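Cenmont, season 2, episode 4: notes on the timeline

6 March 2021

I watched this episode twice before writing anything, because the order of events is harder to follow than usual. The cold open and the final sequence share a location, the Ayala pump station, and the show gives no caption for either. On first viewing I took them for the same night. They are 9 days apart.

The evidence is in the costumes and the clocks. In the cold open Prenell wears the gray coat with the torn cuff. The cuff was torn in episode 3, during the argument on the stairs, and it has been sewn up by the time she meets the auditor. In the final sequence the stitching shows when she reaches for the valve. The wall calendar in the control room has also been turned to June. I paused on it to check.

This matters for the Vevow storyline. If the two sequences were one night, the water sample would have been swapped before the lab received it, and the lab would be in the clear. With a gap of 9 days, the lab had the sample the whole time. That puts the technician back on the list of suspects, along with anyone who could sign into the cold room.
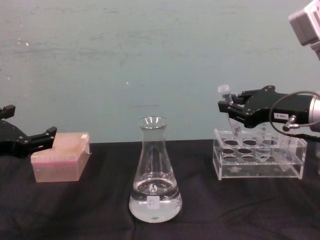

The script

Jingyi Dai wrote this one, her first since the pilot. Her scenes run longer than the season average, and she lets people finish their sentences. The hearing takes up most of the second act and is almost entirely procedure. I liked it. The line about sample 134 is read out in the same flat tone as the rest of the inventory, and there is no music under it. I missed it the first time.

The weak part is the brother. He has had three scenes this season and each one repeats the same information about the loan.

Direction and sound

Hajnalka Kovács directs. She keeps the camera outside the room for the whole phone call, so we get the door, the hallway light and half of the dialogue. The mix is low there. I needed subtitles for two lines, and the subtitles disagree with what I hear on headphones ("before the transfer" against "for the transfer"). If anyone has the broadcast version, please check it and leave a comment.

Next week is the episode 100 crossover, so I expect the lab plot to be parked until the one after.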